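4.2 Water intake and leaking in older dogs

We were thrilled by how willingly owners kept the diaries! Eight dogs from the Sturkell clinic took part, all of them over the age of seven, and each bowl was filled with 1000 ml every morning and measured again at night. Two dogs drank far more on the days when they leaked in their sleep - a link we had hoped to see but did not expect to find so clearly in such a small group. The Dodberg scoring sheet made it easy to tell small dribbles from full puddles, and we warmly recommend it for home use.

Figure 2. Green bottle between the jaws of a gripper.

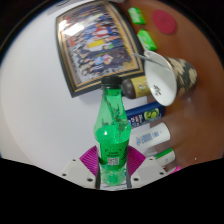 Should owners take the water bowl away at night? Leave it down, and ask a vet before limiting water for an older dog that leaks.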